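Section 7: Setting up your blood pressure monitor and taking readings at home
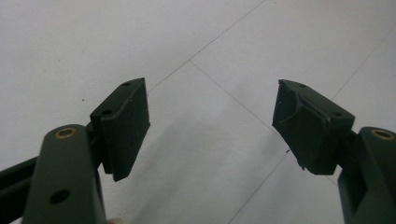

Before you start

The Gundar upper-arm monitor measures your blood pressure and your pulse. It is meant for adults who have been asked to keep a record at home. It does not diagnose anything, and you should not start, stop or change a medicine because of what it shows without speaking to your doctor or pharmacist first.

Do not use the monitor:

– on an arm with a drip, a shunt or a fistula
– on the side where lymph nodes have been removed, unless your doctor has agreed
– over broken skin or a fresh dressing
– on a child under 12

If you are pregnant or have an irregular heartbeat such as atrial fibrillation, ask whether this type of monitor is suitable for you. Readings can vary a good deal when the heartbeat is uneven.

Fitting the batteries

1. Turn the monitor over and slide off the battery cover.

2. Put in the four AA batteries, matching the + and – signs inside the compartment. Use four new batteries of the same type.

3. Slide the cover back until it clicks. The display lights up and the year begins to flash.

4. Set the year, month, day and time with the arrow buttons. Press SET after each one. The date is shown as day/month/year, for example 5/4/25.

Note: the clock has to be reset whenever the batteries are changed. Stored readings are kept.

Caution: take the batteries out if you will not be using the monitor for a month or more. A leaking battery can damage the contacts, and this is not covered by the Zestgate guarantee.

Choosing the right cuff

Measure around your bare upper arm, halfway between the shoulder and the elbow. The cuff in the box is the standard size. The range it fits is printed on the inside edge. If your arm falls outside that range, order the small or large cuff. A cuff that is too small usually gives a reading that is too high, and one that is too big can give a reading that is too low.

Only use Gundar cuffs with this monitor. Cuffs from other makers may fit the socket but have not been tested with it.

Taking a reading

5. Do not smoke, exercise or have tea, coffee or alcohol in the half hour beforehand. Empty your bladder if you need to.

6. Sit in a chair with your back supported and both feet flat on the floor. Do not cross your legs. Rest quietly for five minutes.

7. Push the air plug firmly into the socket on the left side of the monitor.

8. Take off any tight sleeve. Wrap the cuff around your bare arm with its lower edge two to three centimetres above the elbow crease. The tube should run down the inside of your arm.

9. Fasten the cuff so that two fingers just fit underneath it.

10. Rest your arm on a table with the palm up and the cuff level with your heart. Put a cushion under the arm if the table is low.

11. Press START. The cuff inflates and then slowly lets the air out. Keep still and do not talk. A measurement takes about 40 seconds.

12. Wait for the long tone before you move. The upper number is systolic pressure, the middle one is diastolic pressure and the lower one is your pulse.

13. Wait at least one minute and take a second reading on the same arm.

Caution: if the cuff becomes painful or does not stop inflating, press START again to let the air out. If that does not work, pull out the air plug or undo the cuff.

The first time you use the monitor, measure both arms. If one is regularly higher, use that arm from then on and tell your doctor or nurse about the difference.

Keeping a record

The monitor stores 31 readings for each of two users. When the memory is full, the oldest reading is deleted. Press MEM to look through them.

Write down every reading, including any that seem odd. Add a short note if you felt unwell, slept badly or missed a tablet. Take the record with you to appointments.

When to get help

If a reading is 180/120 or higher, rest for a few minutes and measure again. If it is still that high and you feel well, contact your doctor the same day. Call the emergency services at once if you also have chest pain, trouble breathing, a severe headache, confusion, changes in your sight, or weakness on one side of the body.

Error codes

E1 – The cuff is loose or the air plug is not fully in. Refit both and try again.
E2 – You moved or spoke. Rest for a few minutes and repeat.
E3 – The pressure in the cuff went too high. Undo the cuff, wait and start again from step 8.
Lo – The batteries are low. Replace all four.

If the same code comes up three times in a row, stop using the monitor and contact Zestgate customer care.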